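Teaching the arms to put things away
By Temitope Olatunji
2026-05-02

Ibrahim Ugwu has his sleeves pushed up and doesn't look round when I come in. "Two minutes. I'm mid-grab." His hands are on a pair of leader arms, small ones, jointed the same as the big black arms over the table. He moves, they move. Then he lets go, hits a pedal, swears mildly. Saved.

We're at Brilivside, in the back half of a unit that used to sell tiles. Ugwu has been demonstrating kitchen jobs to robots for eleven months. Before that he drove a delivery van. He says the van was easier on the shoulders.

The job this week is canisters. Ring-pull tops, dull colours, a green basket. In some takes they go in, in others they come out. "You'd think, how many ways can you pick up a tin," he says. "Heaps. Tipped over, leaning on its mate, ring facing the wrong way. And you've got to show it all of them, becuase it only knows what you've shown it."

The target for the set is 1000 good takes. He's on 778. Another 30 got binned last month when somebody noticed the left arm's timing had drifted, and he is still a bit sore about it.

So what's a good take? He thinks. "One where I don't dither. If I hover, it learns to hover." He does most of it off the wrist view, which took getting used to. Your own fingers in front of you, big and blurry, and the other arm coming in from the side.
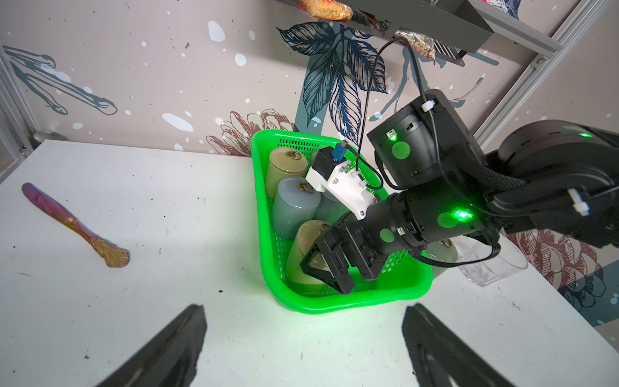

Hands first, then code

Abimbola Olatunji (no relation, we checked) runs the training side. She came over from Onyeka, where they did it the other way – physically grabbing the arm and walking it through the motion. Kinesthetic teaching, if you want the proper name.

"It's lovely for one arm and one motion," she says. "Then you want two arms, and you've run out of hands. Also your body's in every camera." So remote control it is. She still has newcomers push an arm around by hand on day one, just to feel how heavy the thing is and where it doesn't like to bend.

Her bugbear is tidiness. Operators line things up without meaning to. Left alone, anybody will put the canisters in neat pairs, same colour beside same colour, and the model gets very good at neat pairs.
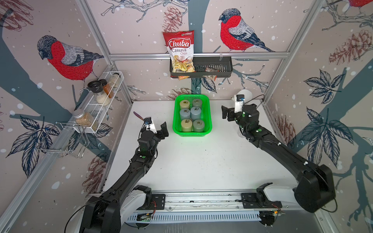
"And then you take it to a real kitchen and it falls in a heap," she says. So there's a shuffle sheet now. Before each run it tells the operator where the basket goes, what's in it, what's lying about that has nothing to do with the job. Ugwu hates the shuffle sheet. He admits it works.

I asked about the wallpaper, birds and pine cones all over it. She shrugged. Plain walls make for a model that's only ever seen plain walls, and this roll was on special.

Does the robot ever do it better than the person? Long pause. "Smoother, sometimes. Better, no. Ibrahim fixes things halfway. He feels a grip going off and he's already changed it. We get a bit of that into the model if he leaves his mistakes in, the small ones." That's a change from last June, when any fumble meant starting over. Now a fumble and a recovery counts as a keeper. It gets its own tag.

My turn. Ugwu gave me the leader arms and I lasted about four minutes. There's no feel coming back through them, that's what got me. You're watching for the squeeze, not feeling it, and my depth was hopeless. I closed on air twice. "Everyone does," he said, kindly enough, and took them back.

He works the left arm down first and keeps the right one up and out of the road untill it's needed. 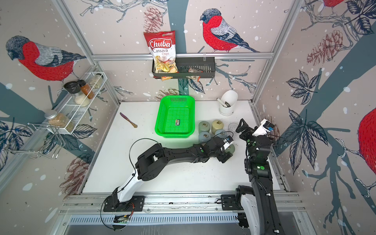
Both arms over the cylinders at Brilivside, with the green basket set further back.

The next set is cups, then cutlery. Olatunji wants a second operator before then, so the model isn't just learning how one bloke moves. Ugwu's fine with that. He's asked for a better chair as well and was told to put it in an email.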